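Workshop tips: when the arm stops halfway through a pick

Filed under: Workshop, Safety

Most of the calls I get from the Gruststead workshop are the same one. The arm has gone down into the bin, stopped, and the screen shows a fault. Ours showed 643 on a Tuesday, which in our own list means the load on the arm went over the limit we set. Danica Stoyanova was on shift and did the right thing, so I have written down what she did.

Press the stop before you do anything else, even if the arm is already still. A stopped arm may only be waiting. Keep your hands out of the bin until the stop is in and the key is in your pocket.

Look for what the gripper is touching. Small boxes are the worst for this. A finger comes down beside one, catches the top edge and pushes it into the floor of the bin. Soft things fold and slip away, but a stiff box standing upright has nowhere to go.
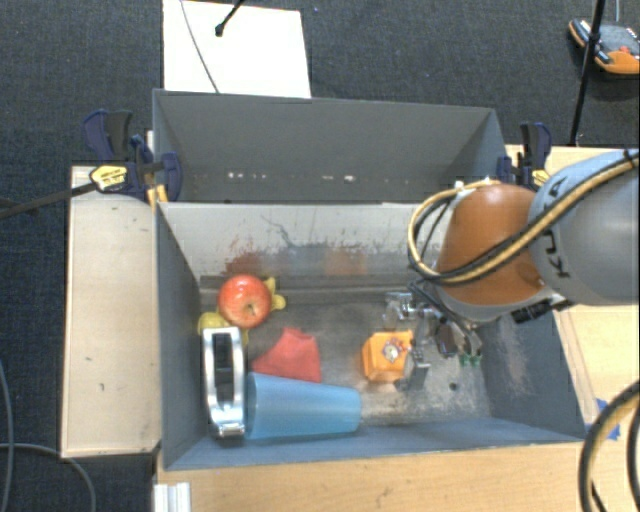 Check the cables next. Any loop near a joint needs enough slack for the full turn and no more. If it can reach the rim of the bin, it will catch there sooner or later. We refix ours every 100 hours and look at them each morning.

Then try the bins by hand. They should not shift when you push the rim. Ours had crept 13 mm over a few weeks, and the arm was still going to the old position. Clamps work loose with the knocking, so give them a turn at the start of every shift and put a pencil line on the bench along the edge of the bin. If the bin has left the line, move it back before you run anything.

To free the arm, use the slow mode on the hand control and go straight up. Do not pull the gripper by hand. The Borketti handbook we keep by the bench says the same, and the one time we ignored it we bent a finger and waited 2 weeks for the part from Vasconcelos.

Wipe down old marks on the bin walls while you are there – it makes new scrapes much easier to spot.

Run the first pick afterwards at slow speed with a hand on the stop. Write the fault number and the time in the book, even if it cleared by itself.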